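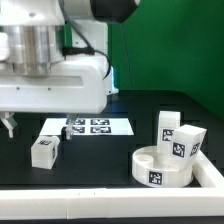
Illon tabletop set – black top, white rail, green back

April 16, 2020
By the Budovum shop desk
Reading time: 3 minutes

Back in stock as of this week. The Illon set, same as last year's apart from the tray. Black top with the fine grid of slots, white border rail, green backdrop, printed marker sheet, marker cube, round tray, and the white marker pieces. Everyting ships in one flat crate except the backdrop, which comes rolled.

Price for the full set is $316. Shipping extra. No discount code on this one, sorry, please stop trying the March code, it's expired.

The top

Black, with shallow recessed lines running both ways. Use them to line things up, put a sheet back where it was, set a block square. Flat all over otherwise. Crumbs and eraser bits do settle in the lines. Soft brush, then a damp cloth. No polish, no spray wax.

Weighs 9 kg on its own. Get a second person for the stairs.

Black shows dust. You'll wipe it a lot. Customers who had the gray Solari top before this one mostly say they prefer the black anyway, white parts stand out on it and markers read clean. Fingerprints come off dry with the cloth in the crate. 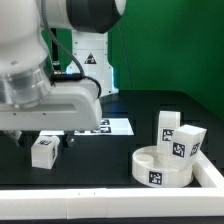
The other thing we get asked is whether the top will go on an existing bench. Yes, if the bench is level. It sits on rubber feet, included. If the bench isn't level shim the bench, not the top. Leave a bit of room at the back for the green to come down to the edge.

The rail

White, in segments. Push them together along the front first, then do the corner. Corner piece is L-shaped and goes on last – people put it on first and then can't get the final segment in. It stops cubes rolling off and not much else. Don't lift the top by the rail.

Spare segments sold singly, any quantity.

The backdrop

Bright green, plain, no pattern, no logo. Hangs or clips behind the back edge of the top. It arrives rolled so expect a fold or two for the first few days. Hang it and leave it. A cool iron from the back works if you can't wait, test a corner.

Please don't wash it. Not returnable once washed. 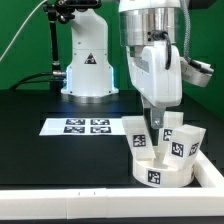

The small parts

Marker sheet – white, black square markers printed two by two. Lay it flat, tape the corners if there's a fan going. Replacement sheets come in a pack of 3.

Cube – small, white, black and white marker on the top, more round the sides. Stickers are applied by hand so allow for a slight tilt.

Round tray – low, white, raised rim, round recess set into the inside. This is the new version. The rim on the old one was lower and things slid out. Old trays still fit the set fine, no need to swap.

White pieces – tall straight blocks and a rounded, half-disc one. Black and white markers on them. They stand on end or lean, whatever you need. White scuffs against the black top over time, an eraser takes most of it off. Tested to 2,000 drops from bench height at the Trevor workshop before we listed them, one chipped corner.

Pieces are sold with the set only for now. We may do them seperately in the summer, depends on stock.

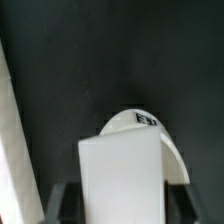

Alun Dafis writes that the half-disc won't stay up on its curved side and wants to know if his is faulty. He's had the set since March, likes the tray, would pay for a second rounded piece, and thinks the blocks should come in a box with a lid.

Not faulty, Alun. Flat side down. Lid is a fair point, passed on.

Delivery

Crate goes out within the week. Backdrop tube travels separately and may turn up a day before or after. Check the rail segments when you open it, they hide in the packing. Missing anything, email with the order number and what's missing and we'll post it.

Returns in the original crate please.

Related items
Illon rail segment, white, single
Illon marker sheets, pack
Green backdrop, spare, rolled
Solari gray top (last few)
Rubber feet, replacement bag
Cleaning cloth and soft brush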